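Clerach Community Food Growing Project
Progress report to the Mathur Fund, second period
Prepared by Lizelle Nkosi, project manager

Where we are

The second period ran to the end of November. Most of the work planned for the Ernar Road site is finished. The exception is the water supply to the lower plots, which is covered under Delays.

We now have 6 shared plots in use, against five in the original plan. The extra plot came from a strip beside the east fence that had been down for storage. Once the old sheeting and rubble had been cleared, the soil turned out better than we expected and we put it straight into winter brassicas.

Growing and distribution

Members harvested 490 kg of produce in the period, mostly potatoes, courgettes, chard and runner beans. Onions did badly. White rot showed up in plots two and three, and we won't plant alliums there again during the life of this grant. Tomatoes were lost to blight in late summer apart from a small number under cover.

Just over half of the harvest went to the Anora lunch club, which collects twice a week. The rest was shared among members or put out on the gate table. The lunch club cook has asked for more squash and fewer courgettes next year, and the seed order reflects this.
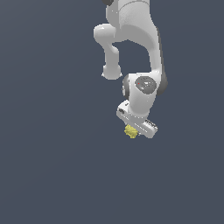
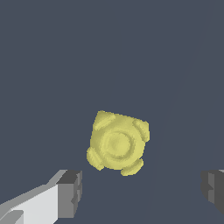
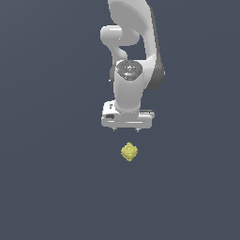
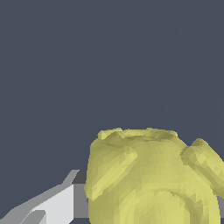 Sessions and attendance

Open sessions ran on two mornings and one evening a week until the clocks changed, then mornings only. About 100 people came at least once. Senyo Dramani led the beginners' course, which was full both times it ran. Several people who finished the first course now look after a bed of their own.

Attendance at the evening sessions was lower than we had planned for. The last bus back towards Clerach leaves at ten past seven, and people were having to go early. Next spring we propose to start at five.

Delays

The standpipe for the lower plots has not been fitted. The contractor found that the existing supply pipe runs further under the path than the drawings show, so the trench has to be longer. We have a revised quote and a start date in the new year. Until then the lower plots are being watered from the butts by the shed.

Spending

£3000 of the equipment budget remains unspent, all of it set aside for the standpipe. We ask that it be carried into the third period. Tools and compost came in slightly under budget, and seed slightly over. Receipts are attached separately.

Next period

Fit the standpipe and reinstate the path.
Net the brassicas in plot six.
Run the beginners' course again from early spring.
Agree collection days with Anora for the new season.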